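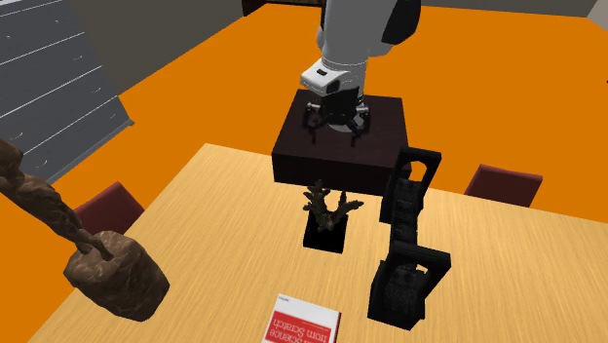
sim view, gripper over the dark box, far edge of the table

Teleop demos in sim – how many before it stops being dumb?

kestrel_arm
Driving the arm w/ a 6dof mouse, task is just pick up the box. 347 demos so far. Policy goes for the box ok then stalls right above it. Coral thing and the tall black tower are sitting in front so I always come in from the top. Need more data or what

pdunham
500 min. Next question

solderfume
disagree. more of the same = more stalling. How long do you hover before you close? If you sit there thinking, it learns to sit there thinking

kestrel_arm
uh. a while. depth is hard to judge on a flat screen

solderfume
theres your stall. Trim the idle steps and retrain, costs you nothing

pdunham
Trimming hides it. We had 1424 on Volley and never cut a frame, worked fine

Ikechukwu Usman
Different arm tho. Add a second camera from the side, you'll quit hovering. Also move that box in, it hangs over the edge – one bad nudge and the demo is trash. I'd do it by hand on a real arm anyway, you feel the contact. Mouse gives you nothing

kestrel_arm
no real arm til July so sim it is. Box position is randomized, kind of want the edge ones in there

Ikechukwu Usman
then keep them but record a few recoverys too. Start off to one side, fix it, grab

pdunham
ok that I agree with

kestrel_arm
trimming tonight, 2 runs, one with and one without. will post teh curves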